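Gadon Supper Club, monthly meeting
April 1, 2023
Minutes by Frida Vigfúsdóttir (typed up quick, fix later)

Chair: Pouran Jafarzadeh. Started late, waiting on the key. December minutes read and passed, one change: it was the rye that ran out, not the cornbread. 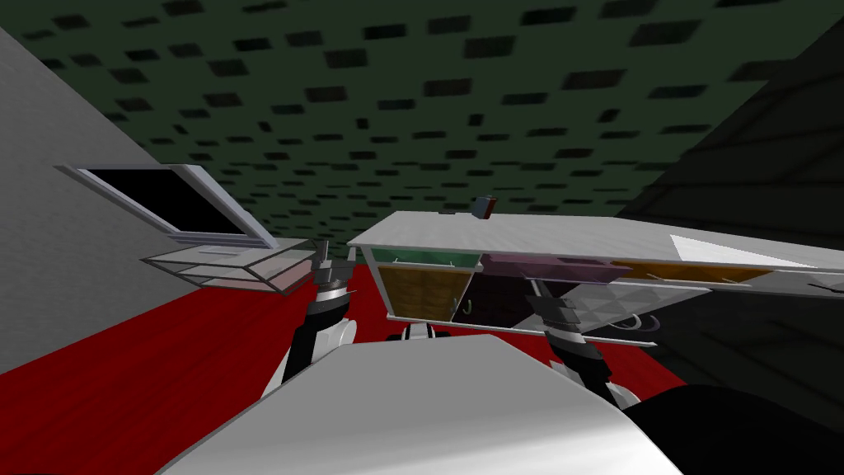
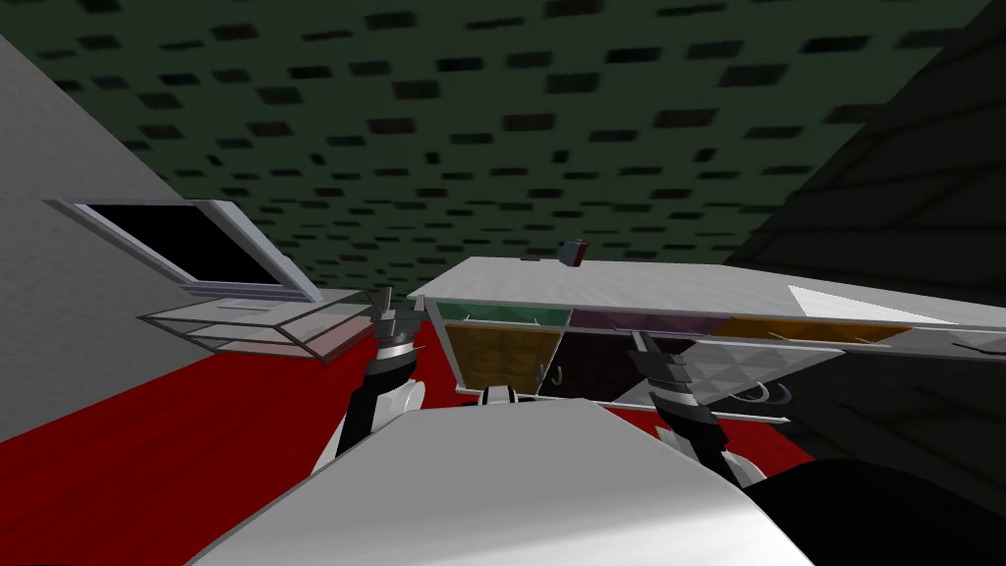 Both renderings: green ceiling, glass shelf below the opening in the gray wall.

1. Dumpling night
Went well. 43 plates out. Ran short on dipping sauce by the second sitting, plenty of filling left over. Pouran took the filling home, made soup. Next time double the vinegar and chop the chives the same day, they went limp. Wrappers from Asadi were good, thin, didn't split in the steamer. Frida to order the same again.

2. Money
$400 in the account after paying Asadi. Flour bill still to come. Question on whether guests should pay more than members. Talked in circles, left it as is until summer.

3. Flatbread day
Main item, took most of the evening. Agreed to do a full day of flatbreads, start to finish, dough made on site. Argument over yogurt in the dough. Pouran says yes, always, softer the next day. Others say water and oil only and no one is keeping any for the next day anyhow. Settled: 2 batches, one each way, label the bowls.
Dough to rest overnight in the big fridge at Flillum if they'll have us. Pouran to call. If no, we start at 8 in the morning and rest it on the counter under towels.
Toppings: sesame, nigella, zaatar, green onion. Cheese voted down, too messy on the griddle. May come back to this.
Griddles - we own two, one has the bad leg. Frida to ask her neighbor about a third. Bring your own rolling pin, put your name on it, last time there was a mix up and one went home with the wrong person and is stil missing.

4. Recipe booklet
Slow. Most people have sent something in but half the recipes have no amounts. "Some butter" won't do. Please resend with cups or grams, either is fine, just pick one. Printing quote from Erance is in, looks fair, want to see a sample page before saying yes. Frida will type the lentil one and the plum cake one and send those as the test.
Cover: not discussed, no time.

5. Other
Someone left a blue casserole dish with a lid after dumpling night. On the shelf by the sink, claim it.
Reminder about nuts, put a card in front of your dish if there are any in it, even just on top.
Pickle swap proposed, everybody in favor. Jars need to be washed properly this time. Date to folow by email.

To do
Pouran: call Flillum, scale up the yogurt dough
Frida: Asadi order, griddle, test pages to Erance
Everyone: recipes with amounts

Closed after tea and the last of the walnut cookies.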